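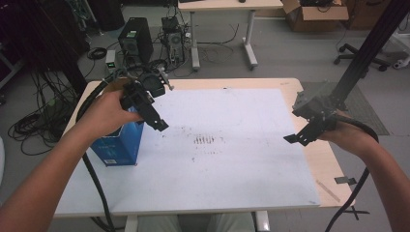 Crenshaw Valley Rain Gauge Network: Progress Report to the Mutero Fund, Second Half

January
By the project coordinator

Last updated: January

Summary

The network is up and collecting rain. As of this report, 35 gauges are on posts in the Crenshaw valley, and most are on the post we originally assigned them. The summer went slowly, as summers here do for anyone hoping to measure precipitation, and the fall made up for it over a single wet stretch in November that found every weak spot in our setup. We are a little behind on the data archive, a little ahead on school visits, and inside the budget, though the budget has moved around on the inside.

Gauges in the ground

The proposal called for all gauges to be standing by the end of June. We got there in August. Part of the delay was the supplier, Zutavura, which shipped the funnels promptly and the mounting brackets at its leisure. The brackets, when they came, were for a round post. We had bought square posts. We now own adapters.

The rest of the delay was siting. A rain gauge wants open sky and short grass, and should stand well away from anything tall. People who offer a spot in their yard tend to offer the spot they aren't using, and they aren't using it because it is under a tree. We moved 13 gauges after the first visit. Two hosts took this well only after a long talk about maples. One gauge at the upper end of the valley has moved three times and is now in a cow pasture, where it has been licked but otherwise left alone.

Coverage is good along the river and on the west slope. The east slope is still thin. We have one reading point above the quarry road and would like more, but that land belongs mostly to people who live out of state and do not answer letters. We will try again in the spring with a shorter letter.

Readings

Hosts read the gauge at 7 a.m. and send in the number. That is the whole job, and it has been harder to explain than we expected. During the first month we received readings in inches, in millimeters, in "a good inch," and once in cups. We rewrote the instruction card to fit on one side and put the units in large type, and the cups have stopped.

The harder problem is zeros. A dry day is a reading, and it needs to be sent in like any other, but hosts feel silly reporting that nothing happened. In July this left us with long blank runs that could have meant either no rain or no one home. We now send a short reminder when a gauge goes quiet for more than a week, and the tone of that reminder has been through several drafts. The current one is polite. Reporting on dry days is much better than it was, with the exception of hunting season.

The November storms were our first real test. Four gauges overflowed before the morning reading, so for those sites we know it rained at least as much as the gauge could hold, and after that we are guessing. Two more were read twice and emptied once. Even so, for the first time we could see how differently the two sides of the valley behave in the same storm. The west slope got its heaviest rain overnight, and the readings from the river bottom lagged well behind what we expected from looking at the old county map. We don't want to build too much on a single event. The county road department has asked for the numbers anyway, having lost a culvert to them.

The archive

This is the part that is late. The plan was to enter the old handwritten rainfall logs from the Crenshaw grange hall into Ceseo, so that the new readings could sit next to the old ones. The logs are wonderful. They are also written in at least four hands, one of which belonged to somebody who saw no difference between a 1 and a 7, and who kept the book for a very long time.

We have finished the most recent decades and are working backward. Two pages are stuck together and will stay that way until someone who knows about paper has looked at them. The older entries have notes in the margin that don't fit into any field in Ceseo: hay down, creek over bridge, funeral, no reading. We have decided to keep them. It has meant setting up a comments column and typing more than we planned, and we think the people who eventually use this archive will be glad of it, particularly the creek entries.

We now expect to finish entry in May. The proposal said December. We would ask you to treat the December date as having been written by an optimist.

School visits

Both elementary schools in the valley have had us in, and the middle school has had us twice. Each visit includes making a gauge from a soda bottle, which costs next to nothing, and a discussion of why it reads wrong, which takes up the remaining time. The middle school's gauge is on the roof of the bike shed and its readings come in more regularly than most of the adults'. We have not pointed this out to the adults.

Money

Spending is in line with the total. Within it, we spent less on travel than planned and more on hardware, chiefly the adapters mentioned above and replacement tubes for the ones that cracked in the first hard freeze. The inner tube is supposed to come indoors when the temperature drops. The instruction card says so on the side we removed. Replacements and postage came to about 200 dollars, which we have taken from the printing line. We would like your approval to leave it that way, as we do not plan to print anything else except a better card.

The remaining funds cover the archive work through May and one more round of site visits.

What comes next

Between now and the summer report we will put the tubes back out once frost is past, finish the log entries, and go after the east slope again. We also owe every host a one-page sheet showing their own readings next to their neighbors'. Several have asked for it, and at least one of them wants to settle an argument.

We had said we would hold a public meeting in the grange hall this winter. It has been moved to April on account of the hall roof, which leaks. There is a gauge under it now, not counted in the network total.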